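Inalel opens Trasley workshop for demonstration of hand-held gripper recording

Small-parts storage task shown to visitors in July; recordings used to train robot arms

TRASLEY — Inalel, which develops handling software for stores and light assembly work, opened its Trasley workshop to visitors in July for a demonstration of its hand-held gripper method. Guests from local manufacturers, two colleges and the parts distributor Flavov watched operators carry out a drawer-handling task at the bench and were then invited to try the tools themselves.

The method does not require a robot during recording. An operator holds a gripper in each hand and performs the task directly. Each gripper carries a camera that looks out over its fingers, and the position of the tool and the opening of the jaws are logged alongside the picture. The recordings are later used to train a control program for a pair of robot arms fitted with matching fingers.

The task on show was the opening and closing of clear plastic drawers in a storage organizer of the type found in most repair shops and stores. Inalel chose it for the programme on technical grounds. Clear drawers are difficult for conventional depth sensors, which tend to see through the plastic or return no reading at all. The drawers also run with some play in their compartments, so a pull that is slightly off line will jam them. An experienced operator corrects for this without thinking, and it is this correction that the recordings are meant to capture.

Catrin Jenkins, who leads the recording programme, told visitors that the quality of each run mattered more than its speed. "We ask operators to work at a pace they could keep up all morning," she said. "If a drawer sticks, they free it and carry on, and we keep that run. A control program that has only seen clean pulls has no idea what to do with a bad one."

The company reported that the drawer task set stood at 908 accepted runs when the workshop opened its doors, against a target of 1000. Runs are rejected where the tool position is lost for any length of time or where a hand blocks the view from the camera. Training will begin once the target is reached. Inalel did not show a trained robot at the event and has given no date for doing so.

Visitors worked in pairs, one at the bench and one at the monitoring screen, and changed places after each attempt. Comments from the bench were mostly practical. Several people found the grip tiring on the index finger, and one asked for a lighter spring in the trigger. Inalel has said that a revised handle is being drawn up — the present one was designed for short sessions — and that the finger pads will stay as they are for the remainder of the drawer work.

Flavov, which supplied the list of handling tasks on which the programme is based, intends to compare the results with its own picking records. The next task on the list is the transfer of small fixings between drawers, to be recorded under the project name Quinlan.

A further open afternoon is planned, starting at 2 pm, with places for up to 100 visitors across the session. Firms wishing to attend, or to put forward a handling task of their own, should contact the Inalel workshop office in Trasley.

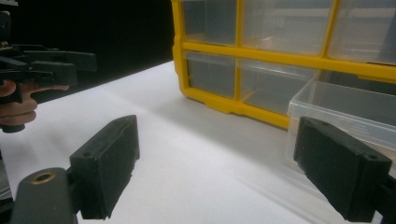 Marek, in a comment left under the release, asked whether the runs where a drawer jams are labelled as such or simply mixed in with the others. He had tried something similar with a single gripper and found that the program learned to wiggle every drawer, including the ones that ran freely. He would like to see the rejection rules published with the results.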